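Pouring station, month four

We have been running the two-arm station at the Plimthorpe site since January, and I have been asked often enough how it is going that I may as well write it down.

Background for anyone who doesn't work in a beverage test lab. Every batch gets poured, tasted, measured and logged. A batch means 196 pours if all the samples come back usable. Until last winter every one of those was done by hand, by the same four technicians, standing. The pour matters because angle and speed change how much gas leaves the liquid, and two people never pour alike. We used to correct for this with a column in the spreadsheet called "hand", which tells you something about how well we understood it.

The arms came through Brorora, and the control software is Younis, version 2. Setup took 45 working days against the quoted 30. Most of the overrun was the clamp. Bottles vary in diameter more than the drawings admit, and a clamp that holds a full bottle will sometimes let it rotate when the weight shifts forward. We ended up reducing the tilt speed over the last part of the movement. It costs a few seconds per pour and I stopped arguing about it in February.

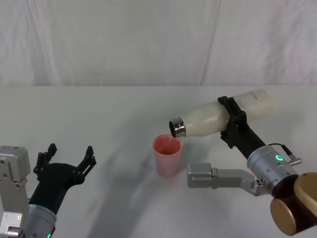
Right arm pouring into the pink cup, left gripper open.

The plain background is deliberate. The vision side of Younis had trouble with the old steel bench, mostly reflections, and a white table with a white cloth behind it fixed more errors than any parameter I changed. The lighting still needs work. Shadows from the arms move with the arms, and the level estimate drifts when one crosses the cup.

Now the people part, which is what I am usually being asked about.

Headcount is the same. The hours are different. Pouring took up more than 53 percent of bench time under the old schedule. Some of that went to tasting, which everyone wanted, and some went to loading bottles, clearing stops and checking calibration, which nobody had asked for. The early shift now starts at 6:30 with a calibration run, and if it fails there is no batch before nine. Under the old system a bad morning meant slower pours. Now it means none, and four people looking at a status light.

Two of the four have taken to the software and write their own routines. The other two prefer the tasting side and would be happy never to see the configuration screen again. I had assumed training would even this out. It didn't, and I have stopped scheduling as if it would. The job descriptions have not been updated, so half the work they do in a given week is not in them. That has consequences at review time and I have raised it twice.

Wrists and shoulders are better, by their own account. The lifting is about the same, because someone still has to carry the crates.

There was a plan to put a second station in the Garero building by summer. I would like the clamp sorted out first, and a written rule for who decides when to fall back to pouring by hand. At the moment it is whoever loses patience.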